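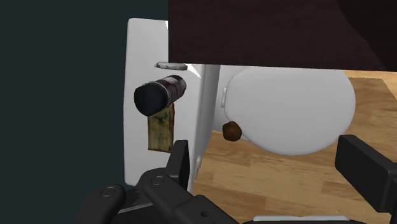

4. Replacing the fill valve

Applies to Pritico 70 and Pritico 600 valves. For the older Paju valve see the back of this guide.

4.1 Close the shutoff valve behind the toilet. Clockwise, hand tight. No wrench.

4.2 Flush. Hold the handle down till the tank drains. Sponge out the rest.

4.3 Take off the supply line. Towel underneath, it will drip.

CAUTION: Lift the tank lid with both hands and lay it flat on the floor. Porcelain chips easy and we do not sell spare lids.

4.4 Undo the plastic locknut under the tank. Pull the old valve straight up.

4.5 Set the height of the new valve. Twist the shaft to lenghten, lock with the gray ring. Top of valve must sit above the overflow tube.

4.6 Drop in the valve, washer inside the tank. Locknut on, hand tight plus a quarter turn. Overtightening cracks the tank.

4.7 Clip refill hose to overflow tube. Don't push it down inside.

4.8 Reconnect supply, open slowly. Wait 5 minutes and check for drips. 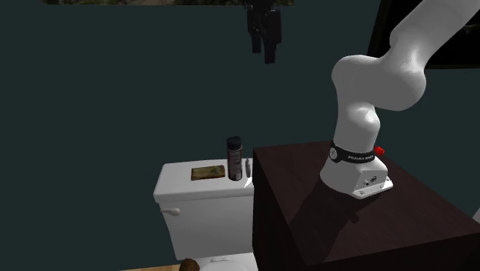 Fig. 6. Toilet against wall, cabinet to the right.

Note: still hissing after the tank fills? Usually grit under the cap. Shut off water, remove cap, rinse, refit. See 4.9.

4.9 Cap seal is part no. 1671. Order from Plotum, ask for Tamsin Begay in parts. Have teh valve model ready.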